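Hatchback Facelift Program – Progress Report to the Program Office
Prepared by Moushumi Seneviratne, body and trim engineering, Drernalholm
Reporting period: October

Status

The midlife update of the Skuvov hatchback remains on schedule for the pilot build at the Pamatberg plant. Two of the seven open items from the previous report were closed during the period. Five remain open, and one of them (tailgate seal) needs a decision from the program office before the next design review.

Spend is within the approved budget. The tooling reserve has not been touched.

Exterior

The revised front bumper has been released for tooling. The lower grille opening was reduced after the airflow work, and the fog lamp pockets are now blanked on the two lower trim levels. Lindqvist has confirmed the tooling date for the bumper skin but not for the blanks, which use a different resin. We have asked for the blanks to be quoted from the same shop to avoid a color match step between suppliers.

The tailgate outer panel is unchanged. The new seal section gives a higher closing force than the target, mainly at the lower corners. Two options are open: a softer compound on the existing section, or a new section with a larger vent hole spacing. The first is cheaper. The second can be fitted without changing the latch setting, and it is the one we recommend.

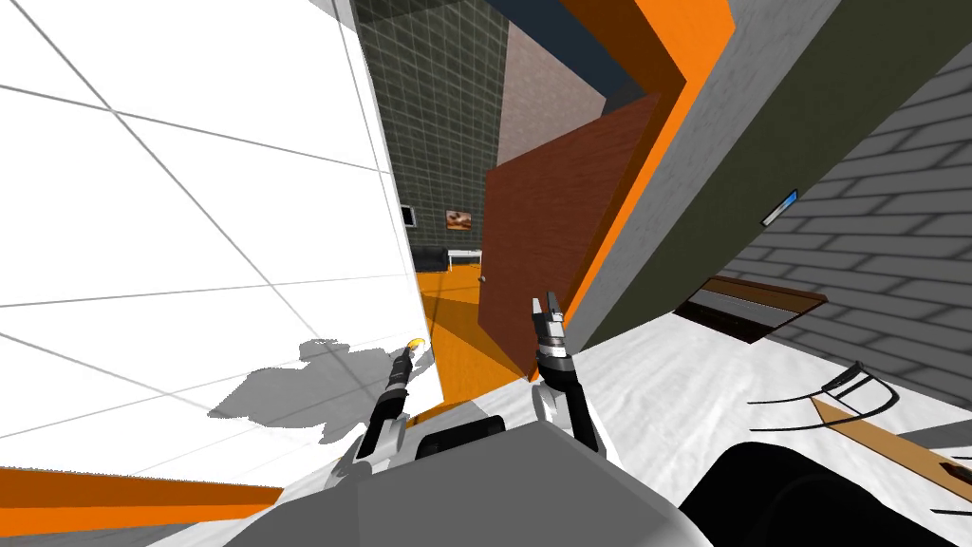 Paint and trim color work moved forward. The launch palette has been cut by one, with the dark green dropped for lack of dealer interest, and the orange kept as an accent on the sport trim only. Sample plates were judged in daylight and under showroom lamps, and the accent reads best as a narrow strip low down against a large pale surface, much like the bright orange band at the foot of the white tiled wall. The sill insert will follow that proportion. Tharindu Marikar will issue the revised color and trim sheet on Monday, and the dealer brochure team will work from that version.

Interior

The center console has been reworked to take the larger cup holders requested after the customer clinic. The armrest hinge moves rearward by 18 mm, and the handbrake switch stays where it is. Reach to the switch was checked with the seat in its rearmost position and is acceptable for all but the shortest test drivers.

The rear bench latch rattle was traced to the striker plate bush. A harder bush was fitted to both test cars. One car has completed 1000 km on the rough road loop without the noise coming back. The other is still running – results will be in the next report.

Cargo volume with the rear seats up is now 438 liters measured with blocks. The figure includes the space under the floor panel. Marketing has been asked to state this wherever the number is used. 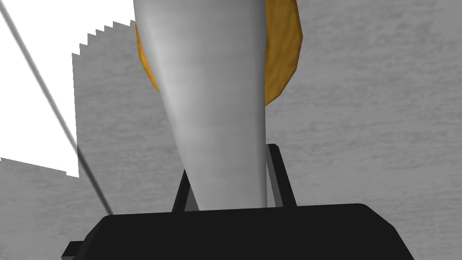

Rounded, conical lower end of the pale gray object, with the orange-gold object behind.

Supplier and plant

Lindqvist has asked for a longer payment term on the bumper tool. Purchasing is handling this and we do not expect an effect on timing. At Pamatberg, the door line fixtures need new locating pins for the revised mirror base. The pins are on order and can be changed over a weekend shift.

Open items

Tailgate seal: decision on section required.
Fog lamp blanks: quote and tooling date outstanding.
Rear bench latch: second test car to finish.
Mirror base: wind noise at highway speed still above target on the passenger side.
Owner's manual: the pages covering the new console are with the translators.

Next period

Work will center on the seal, the mirror base and the first set of off-tool bumper skins. If the new seal section is approved, parts from a soft tool can be fitted to one of the test cars before the design review. Without approval, the pilot build will go ahead with the current section, and the closing force will be listed as a known deviation.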